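About Grasport Gallery

Grasport Gallery is the exhibition space of Rarnwood College of Art. It occupies 209 square metres on the ground floor of the Kernance Building and presents 14 exhibitions per year - student, faculty and touring. The permanent collection holds 1582 catalogued works, chiefly prints, textiles and ceramics.

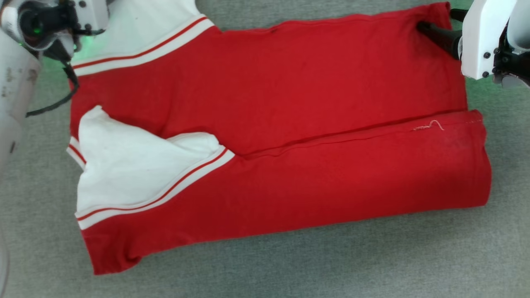 A visiting exhibitor wrote afterwards that the loan paperwork was longer than expected, but that every work came back with a condition report matching the one it left with. Reports are completed on arrival, at installation and before return. Lighting on paper and fibre works is kept at 50 lux.

The Bataineh Study Room, adjoining the gallery, is open by appointment to students and outside researchers. More than 1218 works can be requested for viewing; the remainder are on long-term loan or in conservation. 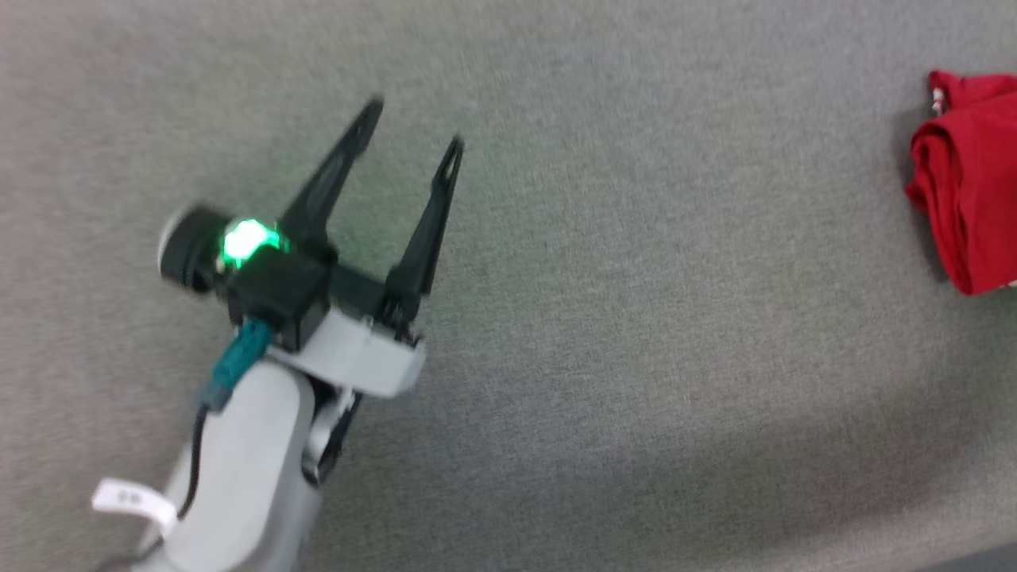

Requests should quote the catalogue number and be lodged ten working days ahead. Exhibition proposals are assessed each November for the following program. Admission is free. The gallery closes at 4:30 pm and during college recess.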